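Notebook, label legibility and adhesion, carton stock
November, started 8:40 a.m.

Carrying on from the last entry. The Damholm cartons came in overnight and have been conditioning in the paper room since the evening shift. Goal for this round: find out if the warning panel holds its contrast after rub and flex, and settle the argument over matte versus gloss varnish before the panel layout gets frozen.

Stock in hand:
Damholm folding board, uncoated reverse, two varnishes (M and G)
Farance board, gloss only, supplied flat and unscored
Brisa soft-pack wrap, carried over as the control

Panel is the top half of the front and back faces, black text on white with the color graphic underneath. Tyson set the text at the smallest size the draft layout allows. I would have liked one size up for comparison but the plates were already made.

Rub test, dry. Block wrapped in plain cotton, fresh cloth for each carton, 170 strokes, same operator throughout (me). Density read before and after at the same spots on the solid black bar. G varnish on Damholm shows almost no transfer to the cloth. M varnish leaves a visible gray smear on the cloth by the halfway point, and the thin strokes in the lower line of text begin to break up at the edges. It is still readable at arm's length. Whether it is readable after a day in a coat pocket is a separate question and this test does not answer it.

Farance gloss: good on the rub, bad on the score. The ink cracks right along the fold where the panel wraps to the side. The crack runs through the first letter of each line. Tried creasing with the grain and against it. With the grain is better but not good enough. Nadine thinks the score rule is too sharp for this caliper and wants to try the wider rule from the Saber job. I agree, but the wider rule will move the fold line and the panel may then drift off square. Need to measure before committing.

Wrap control: no change, as expected. Film scuffs before the print does.

Note on the reading booth. The lamp on the left side was running warm compared with the right, which throws off the judgment on the yellow in the graphic. Swapped it and repeated the first set. Density numbers did not move, the visual scores did. Discard the visual scores on page 4 of the loose sheets. They are crossed out but not removed.

Visual scoring, repeat. Eight readers, seated, normal or corrected vision, one carton at a time in shuffled order. Asked to read the warning aloud and then say which face of the carton they looked at first. I did not tell them what we were comparing. Nearly everyone went to the graphic first. The text was read correctly on all G samples. On rubbed M samples the errors were all in the last line, mostly on the final word, where the stroke loss is worst. One reader tilted the G carton to get rid of glare. Worth recording, as glare is the only real argument left for matte. 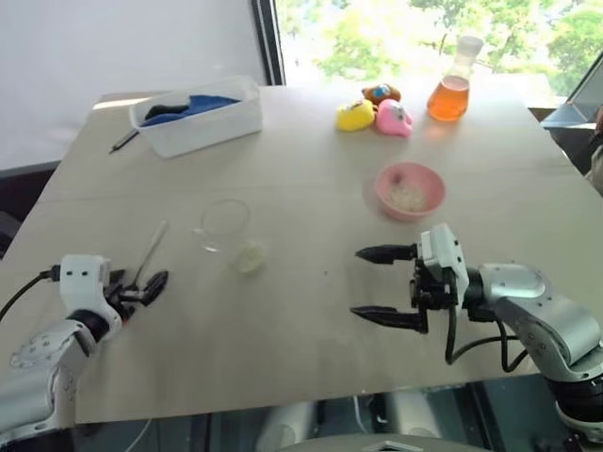
Two robot arms over a tabletop

Follow-up, 2:15 p.m. Tried the wider score rule on Farance. Cracking is down to a hairline that I can find with a loupe but not without one. Fold line moved toward the side face, which pulls the panel border around the corner. Tyson can shift the artwork to compensate, but then the same file will not work for Damholm, and we were asked for one file. Left it with him.

Varnish: provisional choice is G on Damholm. M stays in as a fallback if the glare complaint comes up again with a bigger group. I do not want to rule it out on one set of readers.

Adhesion (tape pull) on the graphic area only: both varnishes clean at the center. Some lift at the cut edge on M. Pull angle was not well controlled, so treat this as a first look.

To do:
Repeat tape pull with the angle jig, once Nadine is finished with it
Ask Damholm for the varnish batch record, M only
Humid conditioning, four cartons of each type, then rub again
Get a heavier weight for the crease press
Relabel the Farance bundle, the marker is coming off

Density readings are in the shared folder under the carton stock name. The raw cloths are bagged and dated in the second drawer, please leave them there until the humid set is finished.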